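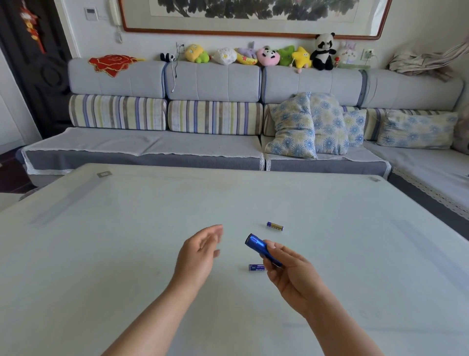
The kit from Lalska came in May, in a box so small I thought they had forgotten the robot. They hadn't. It was in there in 96 pieces, each in its own little paper sleeve, and I loved it before I had a single one of them out.

I should say that I had wanted a Porkico for years. My sister had one of the old ones, the kind that came already built, and it used to roll up and down her hallway looking for socks. But the new Porkico you put together yourself, and then (this is the part that got me!) you teach it. You show it a job with your own hands, over and over, and it watches, and after a while it has a go.

The booklet said to start with something small that you do the same way every time. I picked the flashlight. Two batteries, one cap, one little blue tube. I cleared everything off the big table, sat down with my back to the window and did it in front of the robot until my thumbs hurt.

"Slower," said the Porkico on the first evening. It had a voice like a kettle just before it boils.

I went slower.

"Which end?"

"The flat end goes down," I said. "No, wait." I had to look. I had been changing batteries my whole life and I had to look.

By the end of the first week we had done it 285 times. The Porkico kept the number for me on its small square screen and I found I liked seeing it go up. I started coming home early to get a few more in. I even changed how I did it, since I could tell it lost track whenever I let a battery roll, and so I learned to set each one down on its side and take my fingers away gently, the way you would put down an egg.

My neighbor across the landing has a Bomov, and a Bomov knows everything on the day you plug it in. He showed me. It folded a shirt in 22 seconds and it was a very good fold. I said so, and I meant it, and then I went home and asked the Porkico if it was ready to try.

"The cap first?" it said.

"The cap first."

It took hold of the cap and turned it the wrong way. It stopped. It turned it the other way, a bit at a time, and I heard the thread let go. I was gripping the edge of my chair. It picked up one battery and held it near its lens for so long that I thought it had gone to sleep.

"Flat end down," it said.

"Yes!"

In went the first, and then the second, which it dropped, and picked up, and dropped again, and then the cap. It pressed the button. A circle of light jumped up onto the ceiling, and the Porkico tipped its whole head back to see.

We left it on until supper. Then I wrote to Lalska and ordered the second arm, and asked them if the booklet had anything in it on shoelaces.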